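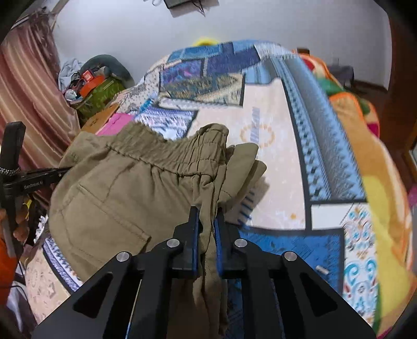 4. Changes in the Work of Garment Handlers

4.1 Setting and division of tasks

Aguirre runs a garment care service from a single building in Flungate. Before the changes described in this paper, handlers received washed clothing in mixed loads, sorted it by customer, folded it by hand, and bagged it. Folding took up most of a handler's shift. The folding cell, sold to the firm under the name Flurnix, was installed on the east side of the sorting floor in May. It takes over the folding of shirts, towels, and pillowcases. Trousers with elastic waists, children's clothing, and anything with long ties are still folded by hand, but are scheduled for transfer to the cell when its control model has been trained on enough recorded demonstrations.

The demonstrations are produced by the handlers themselves. A handler holds a gripper in each hand and performs the folding task with the gripper fingers in place of their own. The position of the grippers and the opening of the fingers are recorded along with video. Part of this work is done at tables on the sorting floor. Another part is done in domestic rooms, because the model is also meant to cover garments lying on beds and sofas, where the surface is soft and the background is cluttered. The handlers refer to the two kinds of session as "floor" and "room," and we keep these terms.

Figure 2, at the head of this section, shows the work at hand in a room session. The blue-lined fingers of one gripper are closed on a gathered fold in the leg of a pair of olive trousers, and the arm of a second gripper reaches toward the garment from the left. The trousers are bunched on a patterned bedspread, and other belongings are piled at the head of the bed. Two features of the figure matter for the discussion below. The grip is on a gathered fold of the leg and not on the waistband, and the garment lies on a cover whose printed pattern is far busier than the garment itself.

4.2 Data

The material for this section comes from observation of floor and room sessions, from the session log, and from interviews. We observed 60 hours of work in total. The log, which is kept in a scheduling and review program called Wuvov, held 555 trouser demonstrations at the time of export. Of these, 299 had been accepted by the reviewer and the remainder had been rejected or returned for a repeat. Interviews were held with handlers, with the floor supervisor, Octavio Navarrete, and with the reviewer, Thu Lý. Quotations from handlers are given by name where the speaker agreed to this. Interviews were coded by the first author and checked against field notes by the second.

We did not have access to the recorded video. Statements about how demonstrations were carried out rest on our own observation and on the comments attached to log entries.

4.3 Loss of touch

The most frequent topic in the interviews was the loss of information from the fingertips. Hand folding of trousers at Aguirre is fast and is done partly without looking. A handler finds the side seam by sliding the thumb along the leg, takes the waistband in the other hand, and shakes the garment once so that the legs fall together. None of these steps transfers directly to the grippers. The fingers of the device open and close but do not slide and feel. The handler has to look for the seam, and if the leg is twisted the seam may be underneath.

Amarachi Eze, who had worked as a handler for longer than anyone else we interviewed, described the difference in terms of the waistband. "With my hands I know if I have one layer or two. With the grippers I close them and lift a bit, and then I look." The lift-and-look step appeared in almost every trouser demonstration we observed. It lengthens the task, and it was at first treated as a fault by the reviewer, who returned demonstrations with visible hesitation. After several weeks the criterion was relaxed. A short lift to check the grip is now accepted, provided that the garment is not put down again before the fold is begun.

The change in criterion is worth noting for a further reason. The handlers had asked for it from the start, and their argument was technical: the cell cannot feel the layers either, and a model trained without the check would have nothing to copy. The argument was made in conversation on the floor and was not entered in the log. The log records only that the rule changed.

4.4 Pace and measurement

Hand folding was measured by the load. A handler with a difficult load and one with an easy load were known to have different outputs, and Navarrete adjusted for this when assigning the next load. Demonstration work is measured by accepted recordings. The reviewer does not see the load, and the handler does not usually see the review until later in the shift. Several handlers reported that they had repeated the same error through a whole session before the first rejection appeared on their screen.

Rejections are marked in Wuvov with a code. The codes most often applied to trouser demonstrations were for a dropped garment, a gripper out of view, and an incomplete fold. The "gripper out of view" code caused the most complaints. In hand folding, a wide reach to the far edge of the garment is ordinary and efficient. In a demonstration the same reach may carry one gripper out of the recorded area. Handlers learned to work in a smaller space, with the elbows in, and some said that they had begun to fold this way at the hand tables too. Paora Bright reported soreness in the forearm after long sessions and attributed it to holding the handle upright while waiting for the other hand. We have no measurements that would confirm the cause. The firm has since limited sessions in length and places a period of bagging or sorting between them.

4.5 Floor and room sessions

Room sessions differ from floor sessions in three respects. The surface gives way under the gripper, so that closing the fingers on cloth often takes in part of the cover as well. The working height is lower, and handlers stoop, kneel, or sit. Finally, there is no supervisor present, and questions about what counts as a finished fold have to be settled by the handler alone.

The first difference was the main source of rejections in the early room sessions. Trousers in a soft knit or a light weave lie close to a bedspread, and a handler aiming for the lower layer of the leg may lift both. The usual remedy was to pinch a fold already standing clear of the surface, even when it was not the best place to begin. Handlers called this "taking what is up." It produces a secure hold but leaves the leg twisted, and a second movement is needed to straighten it before the fold can be made. Eze considered the second movement a waste. Lý accepted it on the ground that the cell would meet the same twisted legs and would need some way to deal with them.

Opinion on the room sessions was divided. Some handlers preferred them for the quiet and for control over the order of work. Others missed the sorting floor and disliked being judged on a task that they could not discuss with a colleague while doing it. Bright declined room sessions after a short trial and was given floor sessions in their place without loss of hours.

4.6 Skill and job title

The handlers' job title has not changed, and demonstration work is paid at the same hourly rate as hand folding. Management described it as temporary. The handlers were less certain, and pointed out that new garment types were added to the list faster than old ones were closed. When asked to describe what they did, most used two separate verbs, "fold" for the hand tables and "show" for the demonstrations. Only folding was described as a skill in the first round of interviews. By the second round, three handlers spoke of showing in the same terms, and one had begun to train a newcomer in it.

The training was informal. It consisted mainly of advice on where to take hold of a garment, which is the part of the task that the log does not describe. A rejection code states that a garment was dropped but not that the grip was placed too near the hem. Navarrete proposed adding a free comment field for handlers, parallel to the one available to the reviewer. The field was under test when our observation ended, and the entries made up to that point dealt mostly with drawstrings and back pockets.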